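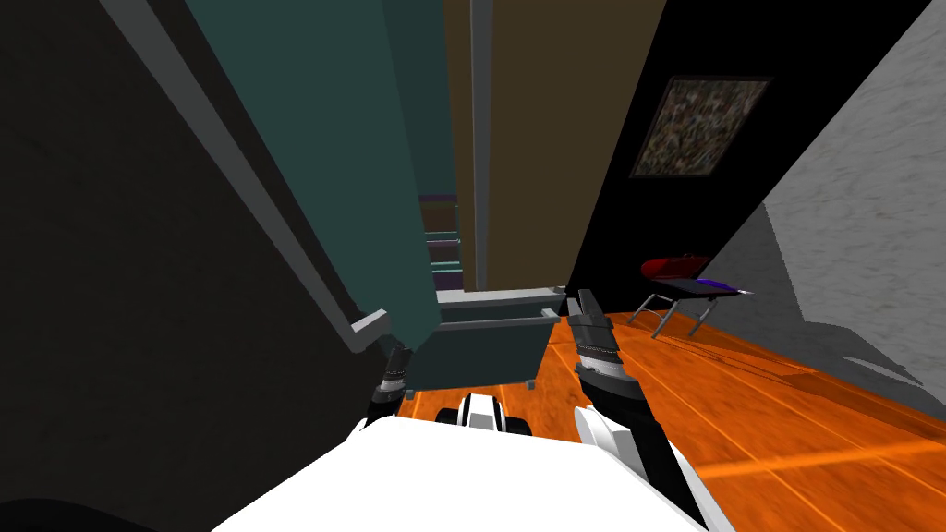

Satish Kurian writes that the first thing he wanted from the comment settings was a way to hold back a pile-on while he was at work, and that he missed it twice because it sits under Visitors and not under Posts.

Section 4. Setting up comments on your Notasitz blog

This section covers switching comments on, holding them for approval, and closing a thread that has gone sour. It assumes you have already picked a theme and published at least one post. If you are moving an opinion or politics blog over from Dolbridge, read the note at the end before you start.

4.1 Switching comments on

1. Sign in and open the Dashboard.
2. Choose Visitors, then Comments.
3. Set Allow comments to On.
4. Under Who can comment, pick Anyone, Registered readers or Approved readers.
5. Press Save. The change applies to new posts only.
6. To apply it to older posts, tick Include archive and press Save again.

Note: "Anyone" includes people who leave the name box blank. They will appear as Anonymous with a number after it.

4.2 Holding comments for approval

1. In Visitors, open Moderation.
2. Set Hold comments to All, First-time only or By word list.
3. If you choose By word list, type one word or phrase per line. The list takes up to 100 entries.
4. Set the daily summary to the time you want it sent. The default is 7 a.m.
5. Press Save.

A held comment can be seen by you and by the person who wrote it. Other readers see nothing until you approve it.

Caution: the word list matches parts of words. An entry of three letters or fewer will catch a lot of harmless comments. Benedicta Darko added "ass" to hers and spent a Wednesday evening releasing replies with "class" and "assembly" in them.

4.3 Quoting another article

Many threads go wrong over what the original article said. The Quote block keeps the passage and its source together.

1. In the editor, press Insert and choose Quote.
2. Paste the passage. The block holds 70 words.
3. Paste the address of the article in the Source box.
4. Press Check link. A grey tick means the page was found.
5. Write your own reply outside the block.

Note: Check link does not read the article. If the headline is later changed, your quote stays as you pasted it.

4.4 Closing a thread

1. Open the post and scroll to the comments.
2. Press Thread, then Close.
3. Choose Keep visible or Hide all.
4. Add a closing message if you want one.

You can reopen a thread at any time. Comments that were being typed when you closed it are lost.

Caution: Hide all also hides your own replies. Export first if you want a copy.

Note for Dolbridge users: the import tool brings over comments in batches of 20. Threaded replies deeper than 2 levels are flattened and shown in date order. Reader names come across, but profile pictures do not. Dimlow themes show the date beside each comment; in Kamath themes it is under the name.

Go on to Section 5 for feeds and email subscriptions.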